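Ticket 187: Tray packing cell, pouch pickup unreliable
Site: Flornolia
Opened by: Annunziata Ruggiero
Opened: March 2020
Priority: Normal (was High, see below)
Status: Open

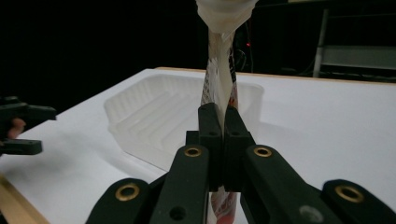 Summary of the problem as reported: the Herkier arm is supposed to take one soft pouch out of the bin and lay it in a plastic tray. Rigid boxes are fine. Pouches are not. It pinches the film, lifts, and the pouch either folds over or swings round and lands across the rim of the tray. Sometimes it picks up two that are stuck together and reports a good pick.

I'm marking this Normal because the packing still gets done. It gets done by hand, the way it was before we bought the thing.

Entry 1, Ruggiero
Called Bollar support. They asked if we had calibrated. We had calibrated. They asked if the lighting had changed. It had not. They sent the same PDF they sent in the fall, which covers cartons and bottles and has one paragraph on "flexible items" telling you to adjust grip force to suit. To suit what, it doesn't say.

Entry 2, Ruggiero
Dropped grip force to setting 3. Pouches slip out on the way up. Raised it back a step at a time. Past a certain point they hold, but the film bunches in the jaws and the camera no longer recognizes the thing as a pouch, so the arm stops and waits for somebody to clear the fault. A wrinkled pouch looks different every time you pick it up. A person doesn't care. The software does.

Entry 3, Russo (second shift)
Tried the soft jaw pads from the spares drawer. Better for the lift, worse for the release. Pouch clings to the pad and comes back up with the hand. Took the pads off again. Also the left pad is splitting, please order.

Entry 4, Ruggiero
Pads ordered. Bollar's remote tech logged in and watched a run. He says the answer is more training examples and we should let it practice. I asked how many. He said it depends on the product. I asked how many for this product and he said he would get back to me.

I want it written down somewhere that this was sold to us as ready. The demo had a machine folding towels and putting groceries away, very nice music, and when I asked how much the video had been sped up there was a pause. I have no objection to machines doing this work. It's dull work and my wrists would be glad to see it go. But picking up a floppy bag and setting it down flat is something a four-year-old manages, and we are on our fourth entry about it.

Entry 5, Russo
Full run with vision update installed, pads off, force at factory default. 800 picks attempted. Worst results were on the glossy film, same as before. Matte film did better than I expected. Log file saved to the shared drive under the ticket number. Double picks still happening and still reported as good.

Entry 6, Bollar support (pasted from email)
Thank you for the log. Please confirm firmware version and gripper model. Please also confirm whether pouches are presented in a consistent orientation. For best results we recommend items be separated and laid flat ahead of the pick.

Entry 7, Ruggiero
Replied with firmware and gripper model for the second time. As for laying them flat ahead of the pick — if I have a person standing there separating pouches and laying them flat, that person can lay them flat in the tray. I asked them to respond to that in particular.

Entry 8, Russo
Workaround for now: boxes go through the arm, pouches go to the hand table. Line split at the diverter. 2 people on the hand table per shift. Changed the label on the bin so nobody feeds pouches to the arm by mistake.

Next steps
Bollar to explain how a double pick gets past the weight check.
Fit new pads when they come in and repeat the matte film run only.
Review in April. If the pouch numbers haven't moved, I'll be asking for the flexible items module to be credited.

Leave this ticket open. Do not merge it with the carton ticket, that one is fixed.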